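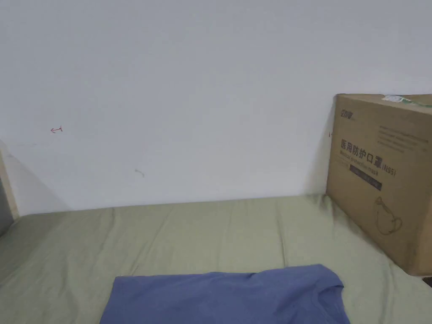
Choo hand-held gripper kit — inspection checklist, folding station, Malldale
Checked by: Ju-won Yang
Date: 11 May 2022
Loan period: 60 days, on trial from Flerkorance

Before power-up

1. Housing free of cracks and sharp edges — OK. Lovely smooth finish, very easy to wipe down.
2. Pivot knobs seated, screws snug — OK. Went over every one with the small driver and none of them moved.
3. Fingers meet at the tips — OK. I love how evenly these close! Our old pair at Estetstead never lined up this well.
4. Pinch warning sticker on handle — MISSING. Flerkorance is mailing us 3.
5. Cable strain relief — OK, but please don't hang the kit by its cable.

Work surface

6. Sheet spread over the full folding area — OK. Smooth the big creases before each run, they do catch a fingertip.
7. Cartons and loose items clear of the arm's swing — NEEDS WORK. Keep the right side tidier, I bumped my elbow twice.
8. One garment out at a time — OK.

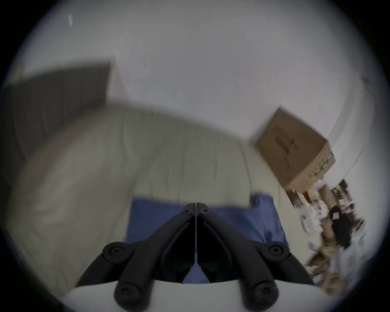 In use

9. Approach from above, slow down for the last inch — OK. Even our newest people had the feel of it in minutes.
10. Other hand stays off the cloth while the fingers close — REMIND EVERYONE. So easy to forget when a corner flips over.
11. Grip releases fully when the trigger is let go — OK, 300 cycles, no sticking.
12. Wrist break every 29 minutes — OK. Light as it is, take the break anyway.

Result: passed, with items 4 and 7 open. I'd happily use this kit every day — next full inspection in September if we keep it.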